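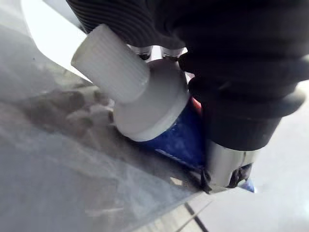

Black ribbed rubber, polished metal. Close up.

Sell me the screw

By Talha Mughal
Jan 13, 2026

Four screws. That is what I needed. The hinge on my Gokico kettle lid went in the first week of January, two of the screws gone down the drain and the other two chewed up by me with the wrong driver. My own fault, fine. So I wrote to Gokico and asked to buy four screws.

They don't sell screws. They don't sell lids either. What they offered was 19 percent off a new kettle, good for one week, and a link to a page about how much they care about the planet. The kettle heats water perfectly well. It just won't shut.

I think any company that sells a thing should have to sell the bits of the thing. All of them. For years after. At a price with some relation to what the bit costs. That's the whole argument, you can stop here if you're busy.

The answer I always get is that it costs too much to stock parts. Maybe. But somebody stocks them, because somebody is putting the kettles together. My old Kiani sewing machine came with a booklet at the back listing 396 parts, every one with a number and a little drawing. Springs, washers, the felt pad under the spool. My aunt ordered from it by mail. It took forever and she complained the whole time – and the machine still runs.

Now the booklet is a QR code and the QR code goes to a chat window.

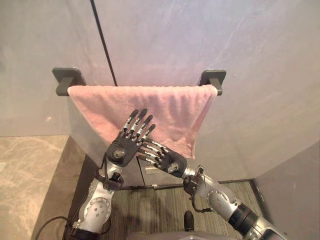
Spare parts sound like a hobby for people with sheds, and that's how the debate gets lost. Laptops and tractors get the headlines. Most of what breaks at home is duller than that and nobody is going to hold a hearing about it. Door catches, drawer runners, the foot off a chair. Take a towel bar. Two square brackets on the wall, a bar between them, a towel hung over it. Lose one bracket and try buying one bracket. I did try, for a Retine set in my last apartment. Sold as a set only. So you buy the set, and the holes don't line up with the old holes becuase they changed the spacing, and now you're filling and painting over something that should of been a ten minute job.

People say just 3D print it, or get a generic. I've done both. The generic was nearly right. Nearly right on a hinge means it squeaks and then it snaps.

There is a repair shop in Kota, my uncle's town, where the man behind the counter keeps roughly 2,000 small parts in coffee jars, pulled off dead appliances. My uncle goes in with a broken knob and comes out with a knob. I love that shop. I also think it's a bit mad that the most reliable parts supplier I know of is a shelf of jars, run by one guy with bad knees.

Would prices go up if makers had to do this? A little, probably. I'd pay it. I'd pay it today for four screws.

The kettle lid is held on with a rubber band for now. Gokico has sent me two more emails about the discount.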